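5. If the gripper lets go early (fault 228)

I've had this one more often than I'd like, so please read it before you run the Zuvow cell on your own. The arm stops over the open PC case, the pendant shows 228, and the fingers may or may not still be holding the part.

1. Press pause. Leave the e-stop alone unless somebody's hand is in there! On our cell an e-stop cuts power to the gripper, and whatever it's holding drops straight onto the board.

2. Look at the fingers from the side. If there's a part in them, slide the foam pad in underneath before you do anything else.

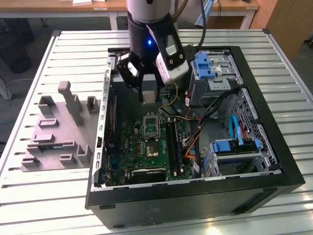

3. Switch to manual and jog the arm straight up, 2 mm at a time, until it's clear of the case and all the cables. No sideways moves yet (I bent a row of socket pins that way and spent a whole evening with tweezers).

4. Open the fingers by hand from the pendant and take the part away.

5. Go to Grip > Force and check the value. Mine had slipped back to 13 after an update. It should be 17 for metal parts.

6. Clear the fault and run one slow cycle with the case empty of loose parts.

Caution: never reach under the fingers while the pendant says "paused." Paused is still powered.

Note: if 228 comes back right away, stop there and ask Ningsih Goh for the spare finger pads.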